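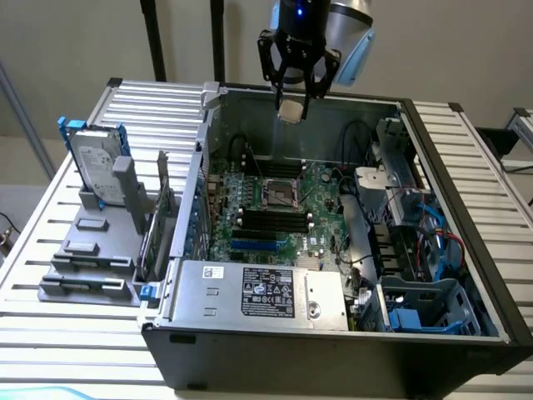 Re: "Compostable" on the Hestcombe liner bags

Mehwish Butt wrote:
> Trovholm's counsel says the word "compostable" on the front panel is
> qualified by the back panel, so no reasonable buyer is misled. Do we
> have an answer to that, or do we drop the front panel and plead only
> the website?

I would keep the front panel in. The back panel says "in commercial facilities where available", in type I had to enlarge to read. A qualifier can narrow an ambiguous claim, but it has a harder time rescuing a plain one, and the front is plain.

The weaker point is reliance. Humaira's intake notes show that 27 of the 310 group members bought online only and may never have seen the carton before paying. I suggest a sub-group for them - Bushra has draft wording at paragraph 11 of the amended claim.

On testing, the Tripathi report covers the 10 litre bag and nothing else. Trovholm will say the larger sizes use a different resin. Either we get a supplementary report or we confine the pleading to the one size. I favour the report, if it can be had before the March directions hearing.

Wubit, could you check whether the Driramlow labelling judgment was appealed? I have cited it twice and would like to know.

Zarmeena Hayat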